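Sondach Home Build Guide
Section 7: Setting Up the Floor Pickup Routine

By now your Sondach should be standing, kneeling and getting back up again without much fuss, and I hope you took a moment to enjoy that before turning the page! This section gets it reaching down to a small basket on the floor beside a cabinet. We use a basket because it weighs next to nothing and forgives a clumsy grip, and a low cabinet because sooner or later you will want your robot to work around furniture like everybody else in the house.

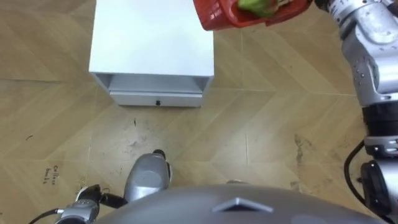 The basket and the cabinet, from the head camera and then from across the room.

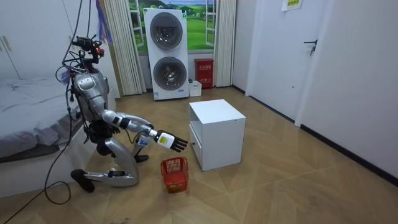
Maricel Sarmiento wrote in to ask whether the cabinet really has to be there on the first day, and said that in her own shop she ran the whole routine on bare floor for a week before bringing any furniture in. You can certainly do it her way. Skip step 3 and come back to it when you feel ready.

Before you start

Have the Prara control program open on your computer and the stop button within reach of your hand (your hand, please, and not a shelf behind you). Bring the floor height you saved at the end of Section 6. Put the pets in another room.

CAUTION: Keep fingers and faces well away from the knees while the robot is going down. The joints do not know you are there, and they close with more force than you would guess from watching them.

Steps

1. Walk the cable bundle from the robot back to the power supply and lay it behind the feet, with enough slack for the full reach. If it pulls tight when the body leans forward, give it more before you go on.

2. Load the kneeling pose and run it at the slowest speed. Let the robot settle completely, then nudge the torso gently at the chest. A little sway is fine. If it rocks, go back and check the ankle offsets.

3. Place the cabinet in front of the robot and off to one side, with the drawer closed. Leave open floor all the way around it.

4. Set an empty basket upright on the floor, between the robot and the cabinet.

5. In Prara, choose Reach, then Floor, and type in your saved floor height. The number you want is the hand clearance, which starts out at 124 millimeters. Leave it alone for now.

6. Run the reach with the fingers open. The hand should stop over the basket without touching it. Do this 3 times, and move the basket back to the same spot before each run.

7. Lower the clearance by 2 millimeters at a time until the fingers meet the rim, then save the setting under a name you will recognize in September.

Note: If you fitted the Lagman wrist in place of the standard one, the hand sits a touch lower and you will reach the rim sooner. Go gently on that last step.

Once the grip holds, put something soft and light in the basket and try a lift. Loading and balance settings are in Section 8.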